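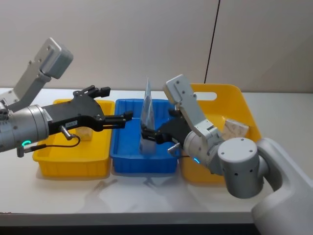 Chapter 4
Working Beside the Cell: Automation and the Sorting Bench

When you have finished this chapter you should be able to describe how a sorting task is divided between people and machines, explain how job content changes when part of a task is automated, and identify the points in a change program where staff must be consulted.

4.1 The Serkora returns room

Serkora is a mail-order supplier of toiletries and small household goods. Customers send back what they don't want, and every returned item has to be identified, checked and put into the right container before it can be restocked, written off or sent for recycling. Until two years ago this was done entirely by hand. Four people stood at benches and handled 200 items each in a normal shift, with more in June, when the end-of-season returns came in.

The work was light but repetitive. Elsa Eklund, who ran the room at the time, kept the injury register, and most of the entries were for sore wrists and shoulders. Staff turnover was high. New starters learnt the sorting rules in a morning, but took several weeks to learn the exceptions: the box that has been opened and taped up again, the tube that looks full and isn't, the bag with a torn seal.

The company bought its first two-arm sorting cell from an integrator called Prellell. The contract covered installation, programming and training for the existing staff. It did not cover any redesign of jobs. That was left to Serkora, and most of this chapter deals with how it was handled.

4.2 Tasks and jobs

A job is a bundle of tasks. Automation usually takes over some of the tasks in the bundle and leaves the rest, and it often adds tasks that weren't there before. To see what has changed for a worker, list the tasks before and after the machine arrives and compare the two lists.

Before the cell was installed, a sorter's list had six entries: unpack, identify, inspect, place, record, and clear the bench. Placing took the most time. It was also the task that management most wanted to automate, as the movement from bench to container was much the same each time.

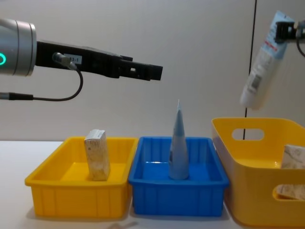 Placing is harder to automate than it looks on a task list. A cardboard box has flat sides and keeps its shape. A squeeze tube can be picked up by its crimped end, but it may swing. A clear plastic bag folds, slips and gives a camera very little to work with. People adjust their grip for each of these without thinking about it, and so the skill rarely appears in a position description. When the programmers at Prellell asked the sorters how they picked up a bag, Arsen Didenko had to go back to the bench and watch his own hands before he could answer.

Knowledge of this kind is called tacit knowledge. A workplace that automates a task without asking the people who do it is likely to lose some of it.

4.3 What was added

The sorters' new list kept unpacking and inspection. Identification was shared with the cell. Placing was mostly gone. Three tasks were new: loading the cell, clearing faults, and teaching the system an item it had not handled before.

Opinion in the room was divided. Khrystyna Savchuk moved into the teaching role and was reclassified at a higher pay grade. Danylo Kushnir, aged 49, had sorted by hand for many years and found that fault clearing broke up his day. He told his supervisor he had been quicker when he could keep a rhythm. Both accounts are used in the exercises at the end of the chapter, and you should treat them as equally good evidence.

The pay question took longest to settle. Gunārs Vanags, the staff representative, argued that clearing faults was skilled work and should be paid as such by everyone's roster, including casuals. Management's first offer covered permanent staff only.

4.4 Consultation

In most workplaces an employer who plans a major change is expected to tell the affected workers, give them the relevant information and consider their views before a final decision is made. The timing matters. At Serkora the first staff meeting was held after the purchase order had been signed, and the topics still open for discussion were shift times, training and the layout of the room.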